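Vorkard Users' Forum
Automation in the Home and Workshop > General Discussion
Thread: Are machines ready for ordinary chores?

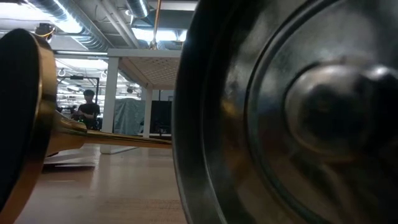

Two discs joined by a gold-coloured bar, on a wooden table.

Ilari Salminen
Posted 2019-01-18
Members are invited to give their views on whether a machine can yet be trusted with the routine handling of polished metal parts: lifting them from a bench, wiping them, and returning them to a shelf. Our workshop employs one person for this duty, and management has asked for a written opinion before the end of January. I would be grateful for replies based on direct experience. Suppliers' brochures we have already.

arnier_workshop
Polished metal remains a difficult case. We tested a sorting cell from Zanix on mixed metal parts over a period of 7 days. It performed acceptably with matt parts. With bright ones it repeatedly misjudged where the edge was, and an operator had to step in. Curved surfaces that reflect the ceiling lights were the worst of all.

Lauri Salminen
I must disagree with the previous member. The fault in such trials usually lies with the lighting. We hung plain cloth screens over our bench and the errors fell sharply. Out of 1000 lifts, 7 had to be repeated by hand, and no part was dropped. I accept that our parts are of one pattern and always arrive the same way up.

arnier_workshop
The last sentence concedes my point. A bench on which every part is alike and lies the same way up is a production line. A household is a different matter. Dishes, door handles, lamp stands and dumbbells would all have to be handled on the same afternoon, by a machine that has been told nothing about their weight.

Barua_Facilities
With respect to both members, the question of wiping has been passed over. Lifting a part is a matter of position. Wiping it requires steady pressure around a curve, and some means of judging whether the mark has gone. Our own equipment follows a set path and stops when the path ends. It left finger marks on the rims, and a member of staff cleaned them afterwards. I would therefore advise Mr Salminen to retain a person for the finishing stage.

Ilari Salminen
Thank you. May I ask what the set path cost in hours? Our parts come in several sizes, and I suspect that preparing a path for each would take longer than the cleaning.

Barua_Facilities
For a batch of 600 it was worth the effort. For a batch of 230 it was not, and we returned to cloths. A separate path was needed for every diameter.

Lauri Salminen
Those results are for an older method. Newer systems are shown the task by a person and do not need a path for each size. I would not call them ready for unattended use, but I consider it wrong to advise the workshop against all trials.

arnier_workshop
I have not advised against trials. I have advised against replacing a trained employee on the strength of one. The two should be kept separate in the report.

Ilari Salminen
That distinction will be recorded. I intend to propose a limited trial of lifting and shelving only, with wiping left to our present employee. Should any member hold figures for chrome or brass finishes under ordinary workshop lighting — without screens — I would ask that they be posted in this thread.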